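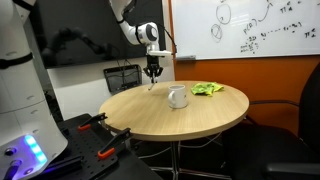 Samlow chore trial, progress to end of December
To: Augustina Dankwa
From: Crescencio Huerta

Short one, deadline tonight. Budget fine, schedule 2 weeks behind. Table clearing is the main task still: mug, cloth, small upright items. 200 runs logged. Mugs mostly OK. Cloth poor, Nkechi redoing the grasp code.

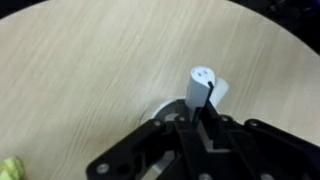 Tight spots worst by far. One finger has to go in between things standing close together and it's slow, 10 tries on a bad day before we call it. Sugeng thinks thinner fingertips, quote from Sullico recieved, not signed.

Ready for a real kitchen? No. Clearing one table with somebody watching, maybe by spring. Need your OK on the fingertips asap.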